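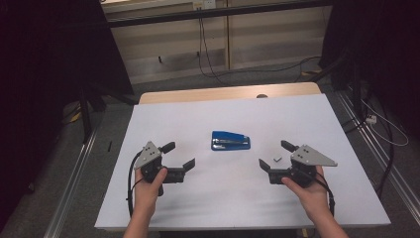

Registado por: Iolanda Brás
Função: apoio ao utilizador, material de escritório e mobiliário – Cedcombe

Pedido: agrafador azul encrava / não fecha
Estado: em observação
Prioridade: baixa (pedida como «urgente», alterada por mim)
Local: sala de trabalho do primeiro andar, mesa com tampo branco

Descrição tal como chegou:
«O agrafador azul não presta. Encrava sempre. Pedimos substituição imediata por um modelo Grolari e, já agora, por uma mesa nova, porque a placa branca abana e é por isso que os agrafos saem tortos.»

Primeira leitura: «sempre» é uma palavra que vejo em quase todos os pedidos e que raramente sobrevive a uma tarde de ensaios. A parte da mesa parece-me pedido de mobiliário à boleia de um agrafador. Fica registada, mas à parte.

Entrada 1, 9h40
Agrafador azul com base prateada, pousado de lado a meio do tampo. À direita dele está um bloquinho cinzento claro, pequeno, quase um cubo. O pedido não fala dele. Perguntei na sala se era peça do agrafador e tive duas respostas: que sim, «caiu de dentro», e que não, «já estava na mesa». Não encontrei no agrafador nenhum sítio onde coubesse. Guardei-o num envelope com a referência do pedido e sigo como se não fosse peça, até prova em contrário.

Entrada 2, 10h15
Abri o carregador. Dois agrafos dobrados presos à frente, tirados com pinça. Atrás, uma tira de outra marca, um pouco mais estreita do que as nossas. Perguntei de onde vinha. Veio de uma caixa Drurkus que alguém comprou mais barata e que, segundo me garantem, «serve em todos». É o que diz a tampa da caixa. Também tenho em casa um guarda-chuva que diz ser à prova de vento.

Entrada 3, 10h50
Ensaio com a tira Drurkus, papel de 80 gramas, duas folhas de cada vez. Em 54 tentativas, 11 falhas: agrafo torto ou meio saído. É mau, concordo, mas fica longe de «sempre». As falhas vieram quase todas em grupos, logo a seguir a um agrafo mal saído que ficou a estorvar o seguinte.

Entrada 4, 11h30
Carregador limpo com um pano seco, tira das nossas. Mesmo papel, mesmo número de tentativas. Nenhuma falha com duas folhas. Com 12 folhas já obriga a carregar com a palma da mão e o agrafo nem sempre fecha por trás. Não considero avaria. O pedido não diz quantas folhas tentavam agrafar e, quando perguntei, ouvi «as normais».

Entrada 5, 14h20
A mesa. A placa branca está pousada sobre uma mesa de madeira clara, que se vê na borda do fundo, junto ao furo redondo. Se a empurro de lado com força, desliza um pouco. Se carrego de cima, que é como se agrafa, não notei nada. Repeti o ensaio diretamente na madeira de outra mesa e o resultado foi igual. A teoria da mesa que entorta agrafos não tem, por agora, nada que a sustente. Quem quiser outra mesa que abra pedido de mobiliário e diga para quê.

Quanto ao furo: perguntaram-me de passagem se «não devia levar uma tampa». Talvez. Não tem relação com agrafos.

Entrada 6, 15h05
Resposta da Assefa, que nos fornece o material: propõem trocar já o agrafador pelo Grolari, «mais robusto». Pedi que me dissessem em que é mais robusto. Mandaram o folheto, que diz «mais robusto». Recusei a troca por enquanto.

Ações
– Tiras Drurkus recolhidas da sala. Ficam comigo, ninguém as deitou fora, escusam de perguntar.
– Agrafador devolvido à mesa, carregado com as nossas.
– Bloquinho cinzento no envelope, na minha gaveta. Se alguém der pela falta, que o venha buscar e me explique o que é.
– Para mais de dez folhas, usar o agrafador grande do armário.

Comentário do requerente, 16h10
«Agora está a funcionar, mas vai voltar a encravar.»

Resposta
Pode ser que volte. Se acontecer, peço que não tirem o agrafo preso e que anotem quantas folhas eram e que tira estava lá dentro. Sem isso volto a partir do zero. Deixo o pedido aberto até ao fim de agosto e depois fecho-o, com ou sem Grolari.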